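Subject: Re: [holtidside-users] Banding in large tiled prints from the Besnard driver
List: holtidside-users

Replying to the earlier message, quoted below, since the archive has no complete answer to it.

> We are printing a two-color zigzag tile as wall covering. The source
> is one vector tile, repeated. On screen it is clean. On the printer
> the slanted edges pick up a faint band every 151 rows, and the panels
> do not line up when hung side by side. We are on Holtidside 4 with
> the Besnard driver. Rendering at a higher resolution moves the bands
> but does not remove them. Is this the driver or the pattern code?

Both. They are separate faults and need separate fixes.

Black-and-white zigzag covering on three walls:

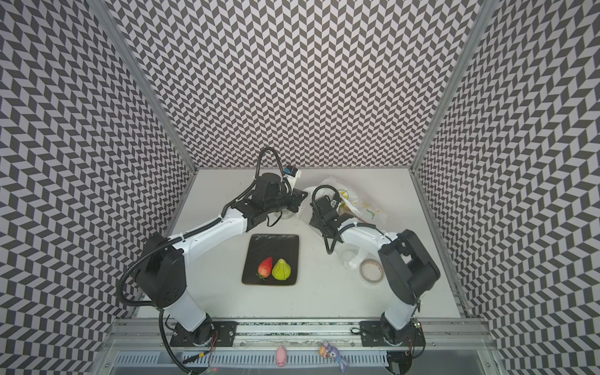 1. The banding

Holtidside stores the tile pitch as a real number but passes it to the driver in whole device pixels. The remainder is carried forward and dropped in one step once it exceeds half a pixel. With your tile height that happens at row 151. On a horizontal edge you would never notice it. On a slanted edge it shows as a small jog, and because all columns share the same row counter, the jogs line up across the sheet.

Raising the resolution changes the remainder, so the bands move. To remove them, pick a tile height that is a whole number of device pixels, or set pitch-mode to "exact" and accept a slower render. On our machine one panel went from 11 minutes to 37.

2. The panel joins

The Besnard driver restarts the pattern origin at the left margin of every page. If panel width is not a multiple of the column width, the second panel starts in the wrong phase. Set origin to "document" in the job file. The setting in the print dialog has the same name but is ignored for tiled fills. I filed this against the Gurkari branch in April and it is still open.

At an inside corner, where two walls meet, phase matters less than column angle. Trim both panels to a full column and leave the join to the corner strip.

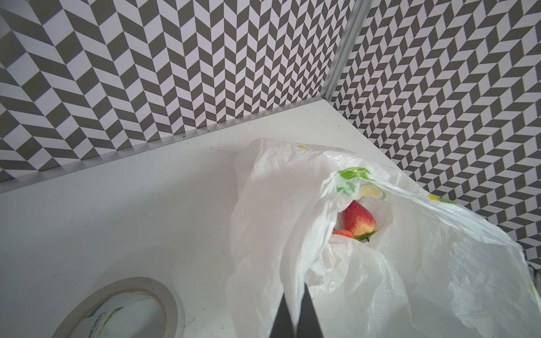
Chevron covering on two walls, with a metal strip at the corner.

3. Proofing

Do not proof on the Stumley previewer. It resamples slanted edges and produces its own moire at most zoom levels, which looks much like the fault in section 1. Export one panel as a bitmap and check it at 1:1.

If the bands persist with pitch-mode at "exact", please post the job file header and the first page of the driver log. The pattern file is not needed.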